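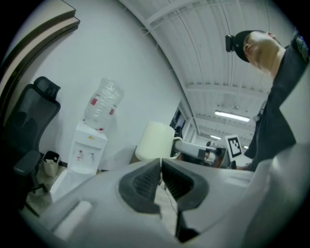 Office assistant, part-time, Kourkoulas, Urkton

Trendis needs somebody to keep our rooms in working order. You will change the bottle on the water dispenser before it runs out and the complaining starts, empty the wastebaskets, return mugs to the kitchen and put chairs back at a desk, any desk.

12 hours a week, mornings, starting in June. Pay is 189 a week, plus all the tea you can stand. No experience required, though you should be able to lift a full water bottle without making a speech about it. Strong views on mug washing are welcome.

Write to Eyerusalem Tesfamariam at the Urkton office, quoting ref. 1366. A few lines will do. She has read enough about passionate team players.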